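Reference > Household & Home > Furniture > Tables

Round table (furniture)

3rd April, by Bindu Hegde

A round table is a table with a circular top, carried on a central pedestal or on legs set near the rim. It is sold for dining rooms, kitchens, meeting rooms and cafes. A good deal is claimed for the shape, much of it by people who sell tables, and the evidence is thinner than the sales copy suggests.

Shape and size

The usual argument for a round top is that it has no head and so treats all sitters as equals. The idea leans heavily on the legend of King Arthur, which is a story about knights and tells us little about dinner. Anyone who has eaten at a large round table knows that a seat facing the door or nearest the host still gets noticed.

The second claim is that round tables save space. They do away with corners, which helps in a narrow walkway, but a circle pushed against a wall wastes the floor on either side of the point where it touches. A rectangle of the same width has more surface. Makers seldom print the two areas next to each other.

Seating figures in catalogs should also be read with care. The Annamalai, a pedestal model from the maker Hellisent, is listed as seating up to 8. The listing does not say how wide the chairs are, or whether the sitters are expected to have plates.

Tops

Solid wood tops are made from boards glued edge to edge and then cut to a circle. Since the boards all run one way, the rim shows end grain on two sides and long grain on the other two, and the top swells and shrinks across the boards only. Over the years a solid top may therefore become very slightly oval. Veneered tops move less but cannot be sanded many times.

Warm orange and honey finishes are often described by sellers as "natural." The word has no fixed meaning in the trade. Color can come from the wood, from stain, from tinted varnish or from plain age, and a buyer looking at the surface alone will have trouble saying which.

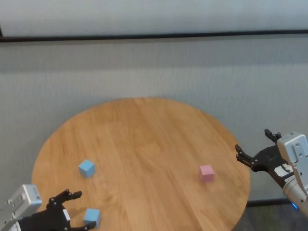
Urkus disputes the point about finishes, writing that an old oil finish can be told from a stained one "by anybody who bothers to look at the underside," where stain was rarely applied. This may hold for some workshops. It is not a safe rule, as plenty of makers finished both faces to keep the top flat.

Pedestal or legs

A single pedestal leaves room for knees and lets chairs go anywhere. The price is stability. Weight placed at the rim acts as a lever, and a narrow base will tip sooner than a wide one however heavy it is advertised to be. The Stosari catalog says its base was "tested 1000 times" but gives no load and no method, so the number is hard to use.

Three legs will stand without rocking on an uneven floor, while four often need a shim. Three legs are also easier to tip between the feet, a fact that tends to be left out when their steadiness is praised.

Care

Most advice comes down to wiping up spills and keeping hot pans off the wood. Claims that polish "feeds" the wood are doubtful – the wood is dead, and polish mainly changes how the surface looks.

Filed under: Tables, Dining furniture, Woodwork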